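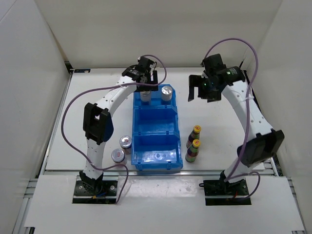 蓝色三格箱和带蓝圈的银罐，白台面。

2025年12月15日

接着写分格箱的事。上次写到一半就去搬东西了，那一页最后半句我自己都看不懂，写的是“前格不要再放那个”，那个是哪个啊！想了一上午没想起来，算了，从头理一遍，省得以后又对着自己的字发呆。

先说箱子。蓝色的，塑料，半透明，长方形，里面分成三格，从里到外排着。我现在统一叫后格、中格、前格，以人站在台子前面为准，离自己远的叫后格。以前有人写“上格”，有人写“第一格”，贴在墙上的单子里三种叫法全都有，同一个格子在两张单子上名字正好反过来。以后本子里只写后、中、前，看到我写“上格”请直接划掉改过来，不用问我。

蓝圈罐（银色、腰上一道蓝的那种，我懒得写全名）归后格。这条从今天开始定下来。之前它在中格待过，也在前格待过，还有一阵子直接站在台面上，谁路过谁挪一下。放后格的道理很简单，罐子高，放前格会挡手，伸进去拿中格的小东西老是先碰到它。我自己就碰倒过，倒下去那一声在白墙围着的台子里特别响，吓得我把笔都扔了。

顺便记一下这个台子。左边、后面、右边三面都是白的，台面也是白的，东西摆上去一眼就看得见，这点我真的很喜欢。坏处也有：白色的小件放上去等于隐身，上个月那包白色垫圈我找了好久，最后是用手掌贴着台面一路扫过去扫出来的。所以白色的小件一律装进有颜色的容器再上台，蓝箱子正好。半透明的侧壁也好用，不用探头就能看个大概，里面有东西没东西，侧面能看出影子来。具体是什么还是得从上面看，别学我，隔着蓝塑料猜颜色，把绿的猜成了黑的。

后格
放高的、圆的、会滚的。罐子优先。罐子要竖着，底朝下，不要横躺。横躺也能塞进去，但是会贴着隔板滚来滚去，搬箱子的时候咚咚响，听着心烦。放的时候先对准格子中间再往下放，别贴着隔板蹭下去，隔板上沿会刮罐身。我用一个旧罐子试了几次，贴边放的那几次罐身上都留了细道子，从中间放的就没有。旧罐子已经扔回收袋了，想看刮痕的话来晚啦。

中格
放手掌大小、不怕碰的。现在的规矩是同一天要用的才放进来，收工清掉。这条执行得最差，主要是我执行得差。今天早上从中格里翻出来一截胶带芯、一支没帽的记号笔，还有一张折了四折的纸，打开是去年的送货单。送货单夹到柜子那边的文件夹里了，胶带芯留着绕线，记号笔试了一下还能写，配了个别的颜色的帽子，所以以后看到红帽子写出黑字请不要惊讶。

前格
最顺手，也最容易变成垃圾堆。我的想法是前格只放“马上要递出去”的东西，其他一概不放。写到这里忽然想起来了，“前格不要再放那个”，那个应该是指湿抹布！上次抹布搭在前格边上，水顺着流进去，把一沓标签泡了。好，补上：前格不放抹布，干的湿的都不放。抹布挂水池边的钩子。

标签的事单独写一段，这个我有好多话。

标签纸用的是 Tromer 的那种哑面纸，一卷能贴很久，粘得也牢，太牢了，贴在塑料上再撕会剩一层毛。昨天我想把旧标签揭下来，揭到一半断了，用指甲抠，抠得指甲里全是胶。后来拿吹风机吹，慢慢就起来了，吹完趁热从一个角往回撕，角度压低一点。剩下的胶用擦手的酒精棉擦掉，蓝塑料没有变色，也没有发白，至少我试的这一只没有。别的颜色的箱子我没试，要试请先在箱底试一小块。

字体也改大了。以前那种小字，站着根本看不清，每次都要弯腰。现在字高 15 毫米，站直了能念出来。贴的位置定在外侧短边，不贴盖子。盖子会互换，这个亏我们吃过不止一次，盖子写着“接头”，打开满满一箱手套。干脆台面上用的箱子都不配盖子了，盖子统一竖着插在柜子侧面的缝里，入库的时候再盖。

再说柜子。Gromier 的那个铁皮柜，层板进深 63 厘米，我拿卷尺量了两遍。分格箱横着放进去前面还剩一截，剩的这截特别招东西，手套盒、空瓶、不知道谁的半块橡皮，全都往那里站。我打算在剩下的位置放一条矮挡板，挡住就放不了东西了。也考虑过把箱子竖过来放，竖过来倒是能填满，可是拿的时候要整个抽出来才够得到后格，后格又是放罐子的，抽到一半一歪，想想那个画面，还是算了。

买新箱子的事也问过了。同样三格的，149 元一只，要等到明年四月才统一采购。价格我觉得偏高，不过隔板是和箱体连着的，这一点值钱。可拆隔板的那种便宜不少，我以前用过，隔板老是自己往上跑，小螺丝从底下的缝钻过去串门，分格等于白分。如果四月还没改主意，我会写在申请里：要连体隔板，要半透明，要蓝色。颜色这条可能会被人笑，但是蓝的在白台子上真的最醒目，我坚持。

Jinness 项目那边的耗材也要并过来，上周讲好的。他们现在用的是纸盒，盒底已经塌了，我去看过一眼，用手一托就往下鼓。并过来之后命名要统一，他们管密封圈叫“圈”，我们管胶带叫“圈”，我预感到会出事。暂时的办法是：密封圈写全称，胶带写胶带，谁都不许单写一个“圈”字。蓝圈罐是唯一的例外（我知道我刚刚破了自己的规矩，可是这个名字叫顺了，改不了口）。

今天实际做的，按时间顺：

上午先把台面擦了一遍，先干擦再湿擦再干擦。干擦那一遍不能省，直接上湿布会把粉末抹成一道一道的灰印子，尤其靠墙根那条，印子干了以后更难弄。墙根用旧牙刷。后墙和侧墙交角的地方我一直以为是脏，刷了半天发现是影子，换个方向站就没了。

然后把箱子清空，拿到水池冲，不用洗洁精，用温水和软刷。隔板根部积了一圈细灰，刷子横着走刷不到，要竖着沿隔板往下捅。冲完倒扣在架子上沥水，等了 12 分钟我就没耐心了，拿布擦，结果布上的毛粘了一箱子，又冲了一遍。下回老老实实等着，或者找那块不掉毛的布，Ishida 送的那块灰色的，不知道被收到哪里去了，看到的同事麻烦放回水池上面第二层。

中午前把标签打出来。打错一张，“后格”打成了“后隔”，这张我贴在本子封底里面当纪念了。

下午主要是整理要归到后格的东西。罐子先挑出来，看罐口有没有翘边，有翘边的不进箱，单独放到待处理那个托盘里。翘边很细，眼睛不容易看出来，我是戴着厚手套用指腹轻轻过一圈，挂手套就是有。别光着手摸！这一句我要写重一点，别光着手摸。薄的一次性手套也不行，一挂就破，破了和没戴一个样。

罐身标着什么先不管，先按高矮分。高的进后格，矮胖的回柜子。有一种不高不矮的，放后格嫌矮，放中格嫌占地方，我来来回回试，最后还是放回了柜子，理由是它很少用到。矮胖的那种叠起来很稳，叠两层可以，三层会晃，就叠两层。

小件这边，先把螺丝和垫圈彻底分开。之前混在一个袋子里，袋子上写的是“杂”，我看到“杂”字就头疼。一个“杂”字什么都能装，时间一长真的什么都装进去了。从现在开始本子里、标签上、清单上都不许出现“杂”，实在分不出来的放进“待认领”，待认领的托盘每个月清一次，没人要就处理掉。我第一个往里面放了一把钥匙，试过工作间里所有的锁，都打不开，也许是以前旧柜子的。

中间又想到一件事：搬箱子的时候手怎么拿。两只手托短边，不要捏长边中间。长边中间是软的，捏住会往里凹，里面的东西跟着往中间挤。箱子要是装得重，后格那头会沉一点，所以沉的那头靠自己身体，走路稳。从台子搬到柜子的路上会过那道小门槛，过门槛之前看一眼脚下，不要边走边低头看箱子里有没有少东西，我就是这样绊的。没摔，但是心跳了好一会儿。

清单表也改了。旧表有一栏叫“状态”，填什么的都有，“好”“还行”“旧”“？”，还有一格画了个笑脸。新表把这一栏拆了，只留两栏：“放在哪一格”和“谁最后动过”。谁最后动过那栏写工位号就行，不用写名字，也没有要追究谁的意思，就是找不到东西的时候方便去问一声。表打印出来夹在柜门内侧，铅笔用线拴着。线我打了个很难看的结，求手巧的人重新打一个。

还没解决的，留给自己和看到这页的人：

箱底防滑。箱子空的时候放在白台面上有点滑，手碰到边就跟着走。装了东西会好一点。我想在箱底四角粘小的软垫，又怕软垫让箱子垫高以后放不进柜子那一层，那一层的余量本来就小。等找到薄的再试，先不动。

后格要不要垫东西。罐子放下去的时候底碰底，声音挺脆的，放慢一点就好很多。垫一层薄的泡棉大概会安静，可是泡棉吸水，冲箱子的时候还得先取出来，肯定会有人忘记（我）。有人提议用旧鼠标垫剪一块，这个主意我喜欢，家里正好有一块边上开线的，明天带来。剪的时候四周留一点缝，不要顶满，顶满了中间会拱起来，罐子站不平。

前格的边。前格外侧那条边上好像有一点毛刺，也可能是撕标签剩下的胶，天色暗了看不清，手指摸过去是涩的。明天白天在窗边看。如果是毛刺就用细砂纸轻轻带一下，带完冲干净再用。

待处理托盘满了。这个其实应该写在最前面，它已经满得往外冒了。我下午放罐子的时候是一只手扶着旁边那堆、一只手往里塞的。明天第一件事清这个，别的都往后放。

还有灯。台子左侧傍晚会暗一块，找小件的时候得侧着头。右侧没有这个问题。把柜子顶上那盏夹灯挪过来应该够了，夹灯的线短，要接一根延长线，延长线在抽屉最底下，和其他线缠成一团。我今天拉开抽屉看了一眼，又关上了。

备忘几条零碎的，没分类：
酒精棉只剩半包，补。
软刷的柄松了，拧紧就行，不用买新的。
标签机的剪刀片钝了，切出来的边是毛的，先用剪子顶着。
吹风机用完放回洗手间，借了一整天，不好意思。
Jinness 那边的纸盒过来以后先放地上，别上白台子，盒底掉渣。

收工时把蓝圈罐的归处写进了新表第一行，“后格”两个字写得还挺端正的。鼠标垫，鼠标垫，明天别忘了带。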